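Imudum Restaurant Operations Guide
Section 4: Setting Up a New Location for Opening Week

By Thư Ninh
June

Print this page | E-mail this page

This section applies to all franchise locations, including Drelville and Kadwood. Complete Section 3 (Permits and Inspections) before you begin.

4.1 Dining room and seating

1. Confirm that the posted occupancy matches the permit. The Drelville floor plan is approved for 225 guests, patio included.
2. Enter table numbers in the Igwe reservation system, starting at the front door and moving clockwise.
3. Block all patio tables in the system until the patio inspection is signed.
4. Print one test ticket from each server station.

Note: Table numbers cannot be changed during service hours. Make corrections before 9 a.m.

4.2 Counter and serving line

1. Remove all protective film from counters and inserts.
2. Wash, rinse and sanitize every tray and insert - including those delivered in sealed wrap.
3. Check that each insert sits level in its opening.
4. Record the results on Form 258 and keep the form on site.

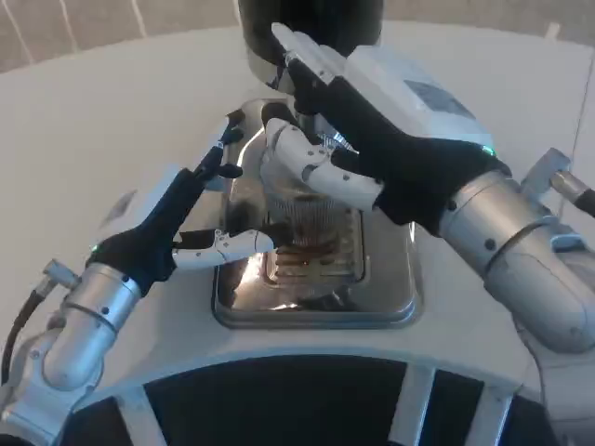
Figure 4-1. Stainless-steel tray set into a white tabletop.

Caution: Do not use abrasive pads or bleach on stainless steel. Damage caused by unapproved cleaners is not covered by the equipment agreement.

4.3 Opening orders

1. Submit the first food order by noon on the Wednesday before opening.
2. Order 900 takeout containers and 700 lids for cold cups. Later quantities are set by the district manager.
3. Check each delivery against the invoice while the driver is present. Refuse any refrigerated item received above 41 degrees F.
4. Date all items and store new stock behind old.

Note: Locations without a walk-in cooler should request split deliveries - see Section 6.2.

Continue to Section 5, Staff Training and Practice Service.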